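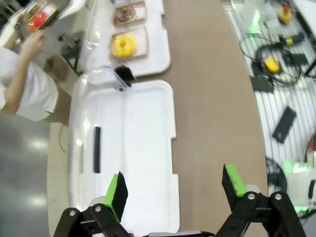 Kaltes Buffet zu Hause: eine Anleitung für Leute, die auch mitessen möchten

Von Apolline Barbier, 17. August 2020

Ein kaltes Buffet gilt als die bequeme Lösung. Man stellt alles hin, die Gäste bedienen sich, und man selbst steht mit einem Glas in der Hand daneben und nickt. So jedenfalls die Vorstellung. In der Praxis schneidet man noch Gurken, wenn es klingelt, und der Kartoffelsalat steht in der Waschküche, weil im Kühlschrank eine Torte Quartier bezogen hat, die erst morgen gebraucht wird.

Ich habe in Carkivard etliche Jahre lang Geburtstage, Einstände und eine sehr lange Konfirmation mit kalten Platten versorgt, meistens aus einer Küche, in der man die Spülmaschine nicht öffnen kann, solange jemand am Herd steht. Was folgt, ist der Ablauf, bei dem ich geblieben bin.

Erst der Platz, dann das Essen

Fangen Sie mit dem Tisch an. Die meisten Leute fangen mit Rezepten an, das macht mehr Spaß, führt aber dazu, dass am Ende Schüsseln auf dem Klavier stehen. Räumen Sie die Fläche frei, auf der das Buffet stehen soll, und stellen Sie die leeren Platten und Schüsseln probeweise hin. Leere Schüsseln nehmen genauso viel Platz weg wie volle und beschweren sich weniger, wenn man sie umstellt.

Kleben Sie auf jede Schüssel einen Zettel mit dem, was hineinkommt. Das sieht albern aus und bleibt auch albern, aber am Tag der Feier kann Ihnen jeder helfen, ohne zu fragen, wohin mit den Linsen.

Die Laufrichtung ist eine Frage, über die in meiner Familie gestritten wird. Teller an den Anfang, Besteck ans Ende, da sind sich noch alle einig. Beim Brot hört es auf. Wer das Brot nach vorn stellt, bekommt Gäste, die den Teller mit Baguette auslegen und beim Salat ratlos werden. Ich stelle es nach hinten, zur Butter. Meine Schwiegermutter stellt es wieder nach vorn.

Wenn der Raum es zulässt, rücken Sie den Tisch von der Wand ab. Dann kann man von beiden Seiten heran, und die Schlange bleibt kürzer. Getränke gehören auf einen anderen Tisch, möglichst weit weg. Wer sein Glas füllt, bleibt gern stehen und erzählt vom Umbau.

Was auf den Tisch kommt

Mit sieben Gerichten ist ein Buffet voll. Alles darüber hinaus wird von jedem Gast einmal höflich angestochen und dann dem Schicksal überlassen. Meine Verteilung sieht so aus:

Zwei Salate, die sättigen, etwa Kartoffeln und Linsen.
Zwei Salate, die frisch schmecken, zum Beispiel Gurke mit Dill oder Fenchel mit Orange.
Zwei Platten, eine mit Käse und eine mit Fisch, Braten oder gefülltem Gemüse.
Etwas Gebackenes, das auch kalt schmeckt. Eine Quiche oder ein Gemüsekuchen vom Blech.

Dazu Brot, Butter und eine Sauce, die zu allem passt. Nachtisch zähle ich nicht mit, den bringt ohnehin jemand mit, auch wenn man ausdrücklich darum gebeten hat, es zu lassen.

Achten Sie darauf, dass wenigstens eines der sättigenden Gerichte ohne Fleisch auskommt, und zwar wirklich ohne. Speckwürfel sind Fleisch. Ich erwähne das, weil ich darüber Gespräche geführt habe.

Meiden sollten Sie alles, was knusprig sein muss. Blätterteigstangen sind beim Herausholen herrlich und nach kurzer Zeit neben einer Schüssel Gurkensalat ein trauriger Anblick. Ebenso Avocado, aufgeschnittene Äpfel und Kräuter, die man schon morgens gehackt hat.

Die Mengen

Die Frage nach den Mengen beantwortet jedes Kochbuch anders, und alle haben ein wenig recht. Ich gehe von der Frage aus, was ein hungriger Erwachsener auf einen normalen Teller bekommt, und rechne damit, dass er ein weiteres Mal geht. Kinder essen Brot, Trauben und den Käse, den man für die Erwachsenen gekauft hat.

Je mehr Gerichte dastehen, desto kleiner darf jedes einzelne sein. Der klassische Fehler besteht darin, jedes Rezept so zu kochen, als gäbe es nur dieses. Man denkt beim Kartoffelsalat an alle Gäste, beim Linsensalat wieder an alle Gäste, und am nächsten Tag denkt man dann allein daran, und am übernächsten auch.

Abends wird mehr gegessen als nachmittags, draußen mehr als drinnen. Bei Hitze bleibt der Käse liegen und die Melone ist sofort weg. Brot kauft man zu viel, das ist in Ordnung, man kann es einfrieren.

Zwei Tage vorher

Einkaufen, bis auf Brot, Fisch und frische Kräuter. Schreiben Sie die Liste nach Läden sortiert und nehmen Sie einen Stift mit. Wer mit dem Telefon einkauft, wird unterwegs angerufen und kommt ohne Senf zurück.

Räumen Sie den Kühlschrank aus, bevor Sie losfahren. Dort stehen Gläser mit einer einzigen Cornichon darin, deren Zeit gekommen ist. Getränke müssen nicht jetzt schon kalt werden, die dürfen noch in den Keller.

Dressings kann man bereits anrühren und in Schraubgläser füllen. Nur Zwiebeln und frischer Knoblauch kommen erst am Tag selbst hinein, sonst riecht alles im Kühlschrank danach, auch die Sahne.

Am Vortag

Kartoffeln kochen, pellen, schneiden und noch warm mit Brühe und Essig übergießen. Der Salat braucht die Nacht. Mayonnaise, falls Sie zu dieser Fraktion gehören, kommt erst am nächsten Tag dazu.

Linsen kochen, abgießen, sofort anmachen. Linsen verschlucken Essig in erstaunlicher Menge, also am nächsten Tag unbedingt nachwürzen. Das gilt für alles Kalte: Was warm gerade richtig gesalzen war, schmeckt aus dem Kühlschrank nach guten Vorsätzen.

Die Quiche backen, auskühlen lassen, abdecken. Wer sie erst am Tag der Feier backt, hat eine heiße Küche und heißes Gebäck neben kaltem Fisch.

Tischdecke bügeln, falls es sein muss. Ich lege meine abends feucht auf und streiche sie glatt, was sehr gut funktioniert, sofern keine Katze im Haus wohnt.

Am Tag selbst

Vormittags Gemüse schneiden, Brot holen, Käse aus dem Papier nehmen. Käse will Zimmertemperatur, Fisch und alles mit Ei oder Mayonnaise will sie ausdrücklich nicht. Stellen Sie deshalb den Käse früh hinaus und den Rest so spät, wie Ihre Nerven es zulassen.

Gurken salzen, ziehen lassen, gut ausdrücken, dann anmachen. Überspringt man das Ausdrücken, hat man bis zum Abend eine Suppe mit Dill.

Platten belegt man von außen nach innen. Legen Sie die größten Stücke zuerst, dann die kleineren in die Lücken, und hören Sie auf, solange am Rand noch etwas frei ist. Der Rand ist zum Anfassen da. Radieschenmäuse sind möglich, ich rate ab, man kommt in ein Alter, in dem sie einen vorwurfsvoll ansehen.

Fertige Platten sofort abdecken. Ein gewölbter Deckel ist besser als Folie, weil er nichts flach drückt, und Folie wiederum besser als ein Küchentuch, das sich mit Vinaigrette vollsaugt. Wer abgedeckte Platten stapelt, sollte vorher leise prüfen, ob der unterste Deckel das mitmacht.

Legen Sie zu jeder Schüssel ein eigenes Vorlegebesteck. Fehlt eines, nimmt der erste Gast den Löffel aus den Linsen für die Fenchel-Orangen, und von da an wandern die Linsen. Beim Käse braucht der Blauschimmel sein eigenes Messer. Ich habe darauf eine Zeit lang verzichtet und damals sehr viel Brie gegessen, der nach Roquefort schmeckte.

Eine kleine Beschriftung hilft, vor allem bei Nüssen, Fisch und Fleisch. Schlichte Karten genügen. Schreiben Sie »Linsen mit Walnuss« und lassen Sie »an« und »Duett von« weg.

Während der Feier

Empfindliches stellt man in kleineren Portionen hinaus und füllt aus dem Kühlschrank nach. Nehmen Sie dafür eine frische Schüssel und kippen Sie den neuen Salat bitte nicht auf den alten, der schon eine Weile in der Wärme steht. Länger als zwei Stunden sollten Fisch, Fleisch und alles mit Ei oder Mayonnaise ohnehin nicht ungekühlt bleiben, an heißen Sommertagen deutlich kürzer.

Eröffnen Sie das Buffet laut. Gäste stehen sonst endlos davor und loben es. Am besten schickt man jemanden vor, der ohne Scham Hunger hat. In jeder Familie gibt es einen Onkel dafür.

Danach essen Sie selbst. Auf einem Teller, im Sitzen. Die Küche läuft nicht weg, das hat sie bei mir noch nie getan, ich hätte es manchmal begrüßt.

Was übrig bleibt

Käse, Brot und Kuchen kann man Gästen gut mitgeben. Halten Sie dafür Behälter bereit, die Sie nie wiedersehen möchten. Meine guten Dosen stehen inzwischen in halb Carkivard, und niemand kann sich erklären, wie sie dorthin gekommen sind.

Alles Gekühlte, das nur kurz draußen war, kommt sofort zurück und wird am nächsten Tag gegessen. Was den Abend über auf dem Tisch gestanden hat und Ei, Fisch oder Mayonnaise enthält, kommt weg, auch wenn es noch gut aussieht und die Garnelen teuer waren.

Reste von der Käseplatte reibe ich und friere sie ein, Rinde ab, alles durcheinander. Im September wird daraus Zwiebelkuchen, und wenn jemand nach dem Rezept fragt, kann ich leider nicht helfen.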